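2 October 2020

Blog box, Valton unit. Carried on from the last entry.

Moved the Prallside trail camera blog off the old host. Export gave 1,655 comments and 200 posts. Import on the new side took the posts without complaint and stopped on the comments after the first 71. Same place both times. Split the file into blocks of 40 and fed them in by hand. All in now, though the reply threading is lost on anything older than the Jitanstead posts. Not going to chase that.

Spam filter still on the old settings. It holds any comment with the word "camera" in it, which on this blog is most of them. Took the word off the list. Need to look at the queue again before the end of October and see what has got through. 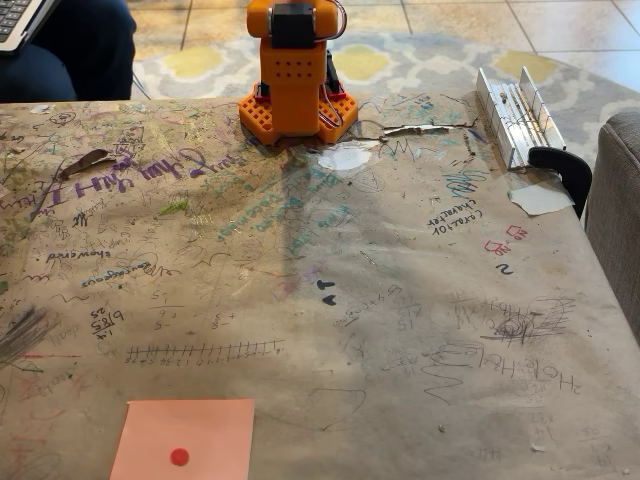
Orange arm and the paper-covered table.

Guest author logins: made new ones for the three who still post. The Guerra login had admin rights for no reason I can find in the notes. Dropped it to author. If anyone needs it put back, write it in here first.

Links inside old posts still point at the old address. Ran a find and replace on a copy, and it also changed the quoted text in a couple of posts, where people had pasted a link as part of an argument. Did not run it on the live copy. Will try again matching only on the link itself.

Sidebar: took out the visitor counter and the dead blogroll entries. Left the Jitanstead one in, it loads slowly but it does load.

To do: redirect from the old address, backup of the new database, header picture at the right width, ask whether the farewell post should stay pinned.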